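# Edge Finding and Approach Planning for Framed Panels

Final report, Clesitz student project in applied robotics
Project stage: software and evaluation

## 1. Purpose

The Clesitz project was assigned the software portion of a panel handling cell. The mechanical portion, including the mounting of the arm and the wrist camera, was completed by an earlier group and is covered in its own report. The present report concerns the perception module, the approach planner, and the tools written to replay and compare runs.

The task set for the group was to locate a flat sheet held in aluminum extrusion, estimate the plane of the sheet and the direction of at least two of its rails, and bring the gripper to a standoff pose in front of the sheet without contact. Grasping was outside the scope of the project.

## 2. Software structure

The code is divided into three processes that exchange messages over the local network. The perception process, named Brorari, receives wrist camera frames and publishes line segments with a confidence value. The planner subscribes to these segments, fits a panel model, and issues waypoints. The logger records both streams with a shared clock.

An earlier version combined perception and planning in one loop. Whenever line fitting took longer than expected, the arm paused in mid-motion, and the group could not tell from the log which part had caused the delay. After the split, the planner holds its last valid model for up to 40 control cycles and then stops the arm if no new segments have arrived.

## 3. Perception

Brorari converts each frame to grayscale, applies a fixed mask over the gripper fingers, and extracts line segments. The mask is needed in every frame, as the fingers enter the view from the lower corners and their upper edges would otherwise be returned as strong lines. The mask was drawn by hand for the open position only. If the fingers are closed, it must be redrawn.

Extrusion presents a particular difficulty. The grooves run the length of the profile, so a single rail produces a bundle of near-parallel segments instead of one. Brorari groups segments by angle and offset and keeps the one nearest the sheet. The tolerance for grouping was set at 3 degrees.

## 4. Planning

The planner requires two rails that are not parallel before it accepts a panel model. From these it computes a corner and moves the tool center toward a point inside the sheet, away from both rails. Speed is reduced when confidence falls. The Charvát controller accepts only complete trajectories, and each correction is therefore sent as a new short trajectory.

## 5. Evaluation

The group recorded 44 approaches in February. In 17 of these the planner rejected at least one panel model before reaching the standoff pose. Most rejections were traced to brackets near the rail ends, whose stepped edges were grouped with the rail and turned the fitted line.

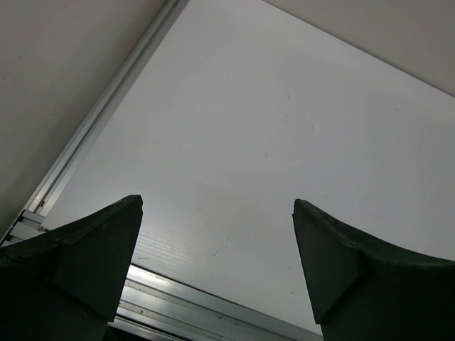
Uder Student Reports in Automation, Vol. 3, p. 17

The left finger overlaps the diagonal rail and the bracket beside it, and the right finger covers the right end of the lower rail. Views of this kind are the hardest for the rail fit - the visible length of the lower rail is limited to the gap between the fingers, and the bracket lies close to the mask boundary. The faint diagonal striations at the lower left of the sheet are a second source of unwanted segments. A minimum contrast threshold removes marks of this type in most cases, but it also weakens the response along pale rails.

## 6. Limitations and further work

The mask should be computed from the gripper position reported by the controller. Bracket edges should be modeled separately, as raising the grouping tolerance made the fit worse. The replay tool reads only logs written after the message format was changed, and older recordings must be converted before use.

The group also recommends that the standoff distance be moved from the planner source code to the configuration file.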